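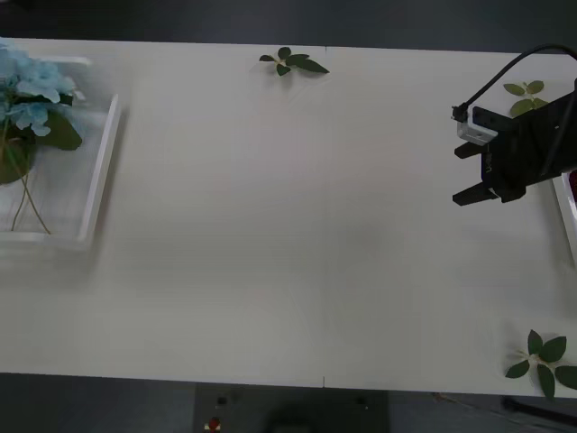

造花のアジサイをばらして保管するとき、花と葉っぱは分けたほうがいいですか?
分けたほうが楽です。花は浅めのトレーに寝かせて、葉の枝は別にまとめておくと、次に組むとき形を選びやすくなります。

スレッド:造花アジサイの片付けと葉っぱの扱い、みんなどうしてる?
カテゴリ:手作り・アートフラワー

投稿者:ao_mizuiro
はじめまして!造花のアレンジにすっかりはまっている者です。アジサイが好きで好きで、特に淡い水色のものを見つけるとつい連れて帰ってしまいます(家族にはもう何も言われなくなりました)。
最初の写真みたいに、透明で縁の白いトレーに水色のアジサイを入れると、すごく涼しげじゃないですか?葉っぱが濃い緑なので、白いテーブルに置くと花の色が引き立って、片付けの途中なのにずっと眺めてしまいます。
で、悩みは葉っぱの枝です。花とは別になった葉だけの枝がどんどんたまっていって、一緒に入れるとからまるし、別にすると忘れるし。みなさんの片付け方を教えてください!

投稿者:ハサミ置き場
アジサイ仲間だ、うれしい!
うちは完全に分ける派です。花は花、葉は葉。葉はさらに大きさで2つに分けています。小さい楕円の葉がついた枝と、幅の広い葉がぱっと開いた枝では使うところが全然違うので、混ざっていると探すだけで疲れるんですよね。
大きい葉は絶対に重ねないこと。重ねて上に物を置いた年、9月に出したら全部同じ方向に折れていて泣きました。

投稿者:Taras Boiko
分けるのには反対です。
私は花と葉を一組のまま、トレーごと棚に入れます。アジサイは花のすぐ下に葉が重なっているところが一番きれいだと思うので、そこを崩したくない。一度ばらすと、あの重なり方はなかなか戻せません。
余った葉の枝だけ、封筒に立てて入れています。

投稿者:ハサミ置き場
>Taras Boikoさん
重なりが大事なのはわかります!わかるんですけど、一組のままだと棚がすぐいっぱいになりませんか?うち、アジサイだけで5組あるんです……

投稿者:Taras Boiko
なります。棚を増やしました。

投稿者:ao_mizuiro
増やすという手が!笑
写真のトレーは花と葉が一緒で、茎が下のほうへゆるく曲がって垂れている状態です。私はこの垂れた感じも好きで、まっすぐに直すのがもったいない気がしています。これって直してからしまうべきですか?

投稿者:komorebi_k
茎は私なら直しません。針金入りのものを何度も伸ばしたり曲げたりすると、同じところが弱ってきます。飾るときに一回だけ形を決める、くらいがちょうどいいです。
それと葉の色!濃い緑の枝と、オリーブっぽい明るめの緑の枝、両方あるのがすごくいいですね。水色のアジサイに明るい緑を少しだけ混ぜると、急に初夏の庭になりますよ。全部濃い緑だと少し重たいので、手前に明るいのを一枝。ぜひやってみてほしいです!

投稿者:ハサミ置き場
私は逆で、アジサイは濃い緑だけが好き。明るい葉を入れると目がそっちに行きませんか?

投稿者:komorebi_k
行きます、そこが楽しいんです(笑)
花の正面に入れず、横に出すと落ち着きますよ。

投稿者:gadley_no_tana
横から失礼します。トレーの話ですが、私はGadleyの浅型を使っています。500円で買えて、重ねられるので気に入っています。前はWilanceのふた付きの箱でした。あちらは深いぶん、下の花がつぶれてしまって。900円以上出したので悔しかったです。今は毛糸入れになりました。
葉の枝は作業台に全部広げて、一本ずつ向きを見てから入れるのが好きです。広げると「この葉、こんな形だったのか」と毎回発見があります。

投稿者:Taras Boiko
深い箱がだめなのは同意します。
ただ、浅いトレーでも埃はかかるので、上に薄紙を一枚かけてください。花びらの間に入った埃は本当に取れません。柔らかい筆で、中心から外へ向かって払うのがいいです。

投稿者:ao_mizuiro
みなさんありがとうございます!読んでいるだけで作業したくなってきました。
まず葉の枝を大きさで分けて、明るい緑の一枝は横に出して組んでみます。花のほうは、迷ったけれどTarasさん方式でトレーのまましまうことにしました。薄紙も買ってきます。

投稿者:ハサミ置き場
花はTarasさん、葉は私、ですね。よし!
大きい葉は重ねないでくださいね、くれぐれも。

投稿者:komorebi_k
組めたら写真お願いします。横からのも見たいです!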